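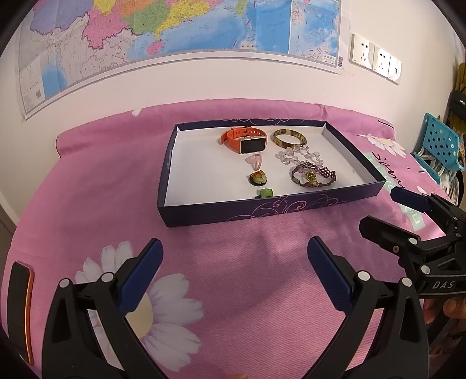 Fliltarstead Baseball Club Opens Its Gates Early for a Summer of Home Games

FLILTARSTEAD – The Fliltarstead Baseball Club is delighted to announce that its home season will begin in May at Yakubu Field, with a Thursday evening opener against our good friends and longtime rivals from Trerkia. Anyone who was in the stands for last year's final meeting, a 2-2 tie called for darkness after nine very long innings, will know why we can hardly wait to see these two clubs on the same diamond again!

The winter was a busy one at the ballpark. The infield has been regraded from first base all the way around to third, the visitors' bullpen finally has a proper mound, and the old scoreboard in left field has been repainted in club green (the numbers still go up by hand, and we would not have it any other way). The first 1000 fans through the gates on opening night will receive a printed season schedule with room on the back for keeping score.

The club is also very pleased to welcome back Tronudier as sponsor of the Saturday youth clinics. Young players can come down before the afternoon games and spend the morning on the grass with our pitchers and catchers, learning how to grip a changeup, block a ball in the dirt and take a good lead off first. Gloves are available to borrow for children who don't have one yet – just ask at the equipment shed behind the home dugout.

"We lost a lot of close games last year, and we learned something from most of them," the club said in a statement. "The pitching staff is nearly all back, the kids in the outfield can really run, and we think our neighbors are going to enjoy watching this group."

Season tickets and single-game seats are on sale now at the Yakubu Field box office. Gates open an hour before first pitch, and parking in the lot beyond right field is free for all home games.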